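Flastard @flastard
Aug 25, 2019

1/ Writing up a fault from our hand-held gripper work, as a few people asked after my grumpy post last week. It cost us 698 recordings. Long thread, mostly about a grub screw and a clock.

2/ Background. The tool is a two-finger gripper you carry by hand. A person picks things up with it, a camera on the tool records the fingers and whatever is past them, and an encoder records how wide the fingers are open. Those recordings train the arm at Cakdale.

3/ The arm has the same fingers, same pads, same camera position. If the hand tool says the gap was 40 mm at a given instant, the arm will try to reproduce 40 mm at that instant. It has no other opinion on the matter.

4/ You can probably see where this is going.

5/ First symptom. The arm started closing early on tall, light objects. It would get to a paper cup, begin closing before it was properly around it, and clip the rim with one finger. Cup goes over. Repeat.

6/ Heavier objects were fine, or looked fine. A full bottle will tolerate a nudge and slide into the grip. A cup won't. So for a good while the fault was logged as "cup problem" and given to the person who looks after cups (me).

7/ I retrained with more cups. Slightly worse. I should have stopped there and thought about what that meant. I added more cups.

8/ Second symptom, and this is the one that got it moved from nuisance to safety matter. On release, the arm would open, report open, and start to retreat while still lightly holding the object. Then drop it from height.

9/ One of those was a ceramic mug, which landed outside the marked area, on the walkway side of the tape. No one was standing there. It still went in the incident book, and the arm was locked out that afternoon until we could explain it.

10/ I agreed with the lockout. A gripper that believes it is open when it's closed is a bad gripper to have at head height.

11/ First suspect was the arm itself. We checked finger travel against a gauge block across the whole range, cold and after a long warm-up. Within tolerance every time. Swapped the motor driver anyway. No change.

12/ Second suspect was the control software, which we call Hikitz. It had been updated near the time the trouble began. We rolled it back. No change. Apologies to the Hikitz maintainer, who had been told quite firmly that it was his fault.

13/ Which left the recordings. I had been avoiding the recordings, as there are a lot of them and they're dull.

14/ Method: take a recording, step through the video, and measure the pixel distance between the two pads. Compare with what the encoder says at the same timestamp. They should track each other along one smooth curve.

15/ The pads are magenta for precisely this purpose. Very little in an ordinary room is that colour, so a simple threshold finds them without any fuss. We'd been painting them that colour for ages and had never once run the check as a matter of routine.
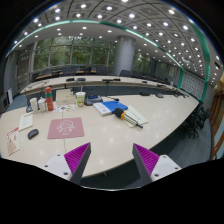 16/ I ran it on everything going back to the start of the winter block. The older recordings sat on the curve. Then, from one day onward, two separate things went wrong together, and this is why it took so long to find.

17/ Fault A: an offset. The encoder read wider than the video, by a fixed amount within any one session, but a different amount between sessions. So the tool thought it was more open than it was.

18/ Fault B: a lag. The encoder trace was shifted in time against the video, so closing showed up in the encoder data before it showed up in the picture. Small at the start of a recording, larger by the end.

19/ Fault A explains the releases. The arm learned that "open" was a number which, on a healthy gripper, isn't quite open enough. Fault B explains the early closing. Taken alone, either would have been obvious. Together they partly cancelled in the middle of a long grasp, and the averages looked respectable.

20/ Never trust a respectable average. I have plotted the per-session values since and they look like a dropped tray of cutlery.

21/ Cause of A. The encoder magnet sits on the end of the trigger shaft, held by one grub screw. The screw had no thread locker on it. It had been out for a bearing change and went back in dry.

22/ So the magnet would creep on the shaft whenever the trigger was released hard and hit its stop. People release harder when they're tired or hurrying, so late sessions were worse. The tool was zeroed at the start of each day and not again.

23/ Nothing rattled. You couldn't feel it by hand. I had that tool apart twice and pushed on the magnet with a thumb both times and called it good.

24/ Cause of B is more embarrassing. The camera and the encoder board have separate clocks. They get synced when you press record. They should also get re-synced at a regular interval during the recording.

25/ The re-sync was turned off in the config for a bench test and the config was then copied to the tool. The comment beside the line reads "temporary". It was my comment.

26/ Short recordings barely suffer. Long ones do. And we had moved to longer recordings at the same time, in bigger rooms, with more walking between objects. Meeting rooms, a staff kitchen, a library annex. More realistic, and long enough for the clocks to wander.

27/ Could the data be saved? Partly. For B, yes. The pad distance from video gives you the true timing, so you can line the encoder trace up against it and stretch it to fit. Tedious, but it works where both pads stay visible.

28/ For A, mostly no. If the magnet moved once in a session you can find the step and correct either side of it. If it crept the whole way through, you are inventing numbers. I'm not putting invented numbers into an arm that shares a building with people.

29/ Of just over 3,000 recordings in the block, 698 were thrown out. The rest were either clean or cleanly repairable.

30/ Someone asked why not drop the encoder and use the video measurement alone. We considered it. The pads get hidden behind larger objects at exactly the moment you want a good width. You need both, and you need them to argue with each other.

31/ Fixes to the tool. Thread locker on the grub screw, plus a flat ground on the shaft so the screw has something to bite on. Paint witness mark across magnet and shaft. If the line is broken, the tool doesn't go out.

32/ Fixes to the procedure. Full close and full open, both held still, at the start AND end of every recording. The two readings must match or the recording is set aside. It adds a few seconds and people have complained about it. Noted.

33/ Fixes to the software. The pad check now runs on upload, automatically, and rejects anything off the curve. Re-sync can't be switched off outside the bench profile. The config loader refuses to start if you try, and is fairly rude about it.

34/ Fix on the arm side, which we should have had from day one: it doesn't retreat on the width number alone any more. It opens, waits, and checks the pads in its own camera for contact before it moves away. Slower. I don't mind slower.

35/ We also shifted the tape line further out on the walkway side and put a low screen along it. The screen would have stopped the mug. The fault would still have been there.

36/ Retrained on the cleaned set. Early closing is gone on cups. Releases are clean so far. The arm is unlocked at reduced speed only, and full speed gets reviewed in September, once it has run a decent number of cycles with the new check logging everything.

37/ The check script is short and not at all clever. The Arabzadeh rig uses the same style of finger with a different pad colour, and it ran on their recordings after one threshold change. They found a small offset of their own. Better now than later.

38/ If you run any kind of hand-held gripper: go and look at what is holding your encoder magnet on. Then look at your configs for the word "temporary".

214 shares · 37 comments

Comments

torquewrench_dan
Had the same thing on a pedal sensor years ago. Grub screw onto a round shaft with no flat is asking for it. Did you go with medium or high strength locker?

Flastard
Medium. I'd like to be able to get it off again without heating the magnet.

mel.codes
"The person who looks after cups" is going in my email signature.

quietbearing
Question on 27. When you stretch the encoder trace to the video, are you assuming the drift is linear? Ours isn't once the board warms up.

Flastard
Piecewise. I anchor at each clear open or close and go linear between anchors. A single straight line was poor on the long ones, for the reason you give.

p_hollowgate
Surprised the lockout lasted as long as it did over one mug.

Flastard
It was the right length. We had no explanation for most of it.

View 31 more comments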